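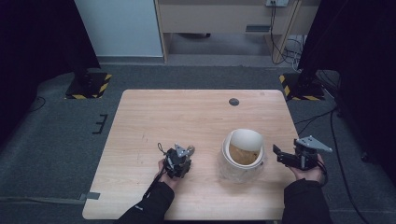 School robotics clubs spend too much of their year building robots and too little of it deciding what a robot should do. I have helped with one such club for four seasons, and I think the balance is wrong. The students can wire a motor and print a bracket by the second month. Ask them what it means to pick something up and they look at you as if the question were a trick. Then you give them a gripper to hold in each hand and put a round paper bucket on the table between them, and the question gets harder. Do you take it by the rim or by the side? Does one hand steady it while the other works? A ten-year-old answers this with bare hands without thinking. With two jaw fingers in place of five, you have to think.

Our club meets at Mensah, in a room we share with the drama group. In January we dropped out of the Rokitz competition and put the semester into a project the students named Taven. The idea is simple to state. Students do small table tasks with hand-held grippers, the motions are recorded, and the recordings are used to train a program that tries the same tasks. The goal we set was 500 usable recordings. We finished with 598, and threw out another 186 that were no good.

Several parents objected, and their objections were fair. Rokitz has a date, a score and a bus trip. Colleges have heard of it. Taven had a shared folder and a whiteboard. One father told me that his daughter had joined to build things and was now moving cups. I didn't have a quick reply for him, and I still think he had a point about the bus trip.

But I would make the same choice again. In the competition years, three or four students did most of the real work. They were the ones who already knew how to code or who had a parent with a shop in the garage. The rest cut foam, made the poster and watched. Recording work doesn't divide that way. All 15 members took turns with the grippers, and the best of them was a freshman who had never written a line of code. She was slow and did each task the same way every time. The fast students had to learn that from her, and some of them did not enjoy it.

The rejected recordings taught more than the good ones. The students wrote the rules for what counted as usable, and they argued about them for weeks. Is a recording bad if the person hesitated? If the bucket tipped but was caught? If the task was finished by a different route than the one agreed on? They threw out a full afternoon of work over that last question, then decided a month later that they had been wrong and that a little variety was useful. That is ordinary research, with the boredom left in. A contest that lasts two and a half minutes leaves it out.

There are real costs. The work is dull for long stretches. A student who loves machining will get less of it. Some afternoons ended early when attention ran out, and the results would not impress anyone at an awards table. Our trained program handles the easier tasks some of the time and fails at the others in ways the students can mostly explain. I count the explaining as the result – the parents who wanted a trophy do not, and I can't prove them wrong.

I also don't want to overstate the case against competitions. They get kids in the door. Urau, the nearest school with a club like ours, runs a strong team and its students learn plenty. My complaint is with treating the contest as the whole subject, so that a club without a match schedule looks like a club doing nothing. The grants available to us asked for our ranking. None of the forms had a place to describe a recording project, and I ended up typing it into the box marked "Other."

Next year we plan to do both, with the contest in the fall and recording in the spring. Half the club wants it the other way around, and they will vote on it at the first meeting.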